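Bartosz Bielecka
June 18, 2018

1/ I was asked by several people how we gather examples for the two-arm handover task at Zuseo. I will write it in a few posts. English is my third language, so please be patient with my sentences.

2/ The task first. One arm takes a part, brings it to the middle of the table, and gives it to the other arm. The second arm puts it in a marked place. A person does this in three seconds and does not think. For our learner it is the hardest thing we have tried.

3/ We do not program the movement. A person drives both arms by hand controls, and we record the joint positions, the grip force and the camera pictures together. One complete handover is one example. We call it an episode, as many groups do.

4/ Today we have 1,486 episodes which we keep. We threw away 172. I will come back to the thrown ones, for me they are the more interesting part.

5/ The table. It is covered with a blue plastic tarp, and the places are marked with yellow tape. We tried a grey cloth in the beginning and the grippers caught it. The plastic has creases and it shines under the lamps. I have stopped fighting with the shine. The learner must live with it, because the factory will have shine too.

6/ The part. For this set we use one white disc with eight sides, small notches on the rim and a raised centre. The corners help. When the disc turns a little in the fingers, you can see it in the pictures. With a smooth round part I could not tell, and I think the learner could not tell either.

7/ The moment we care about most is when both grippers are touching the part. 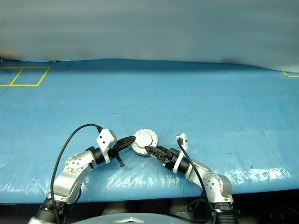

8/ How we run a session

Two people. One drives, one watches and writes notes. After 300 episodes the driver must change, also if he feels fine. I was against this rule in the beginning. Then I compared my own first fifty with my last fifty from one long day, and the last ones were faster but all of them the same. Same height, same angle, same small pause. The learner copies the pause too.

9/ So now the watcher gives a card before each episode. The card says where the part starts and at which height to hand it over: low, middle or high. The driver does not choose. It is a bit boring and the data is much better.

10/ The grippers are different on the two sides. The left one has long jaws, the right one has an open lattice. People ask if this is a problem. It means that "left gives to right" and "right gives to left" are two different skills, and we label them separately. In the first month we mixed them in one folder. Sorting them afterwards cost Wasilewska and me a full week.

11/ Now the 172. Most of them have simple reasons: the recording started too late, a cable pulled on the wrist, one camera lost pictures for half a second. These we delete and do not discuss.

12/ A smaller group are drops. We do not delete drops any more! If the driver picks the part up again and finishes, we keep the whole episode and give it the label "recovered". The version trained with these tries again after a drop. The older version closed the empty gripper and carried nothing to the square, very politely.

13/ The difficult group is where the handover worked but it was ugly. Both grippers pull, the part jumps, it still arrives. Is it a good example? Wasilewska says keep. I say delete. For the moment they stand in a separate folder called "Clallow", after the street of our office in Handham, as we could not agree on a better name.

14/ Somebody asked about the force numbers. We record them but the learner does not use them yet. I want to first see how far it comes with pictures and joints only. In August we will add force and compare on the same episodes.

15/ Small advice if you start something similar: write the notes during the session, in plain words. "Slipped at the end, I was too early with the left" is worth more to me than a number from 1 to 5. We had the numbers too, and each driver understood them differently.

16/ I cannot share the recordings now, I have asked for permission. The card list and the note template I can send, write me a message. Questions about the controls I will answer tomorrow evening.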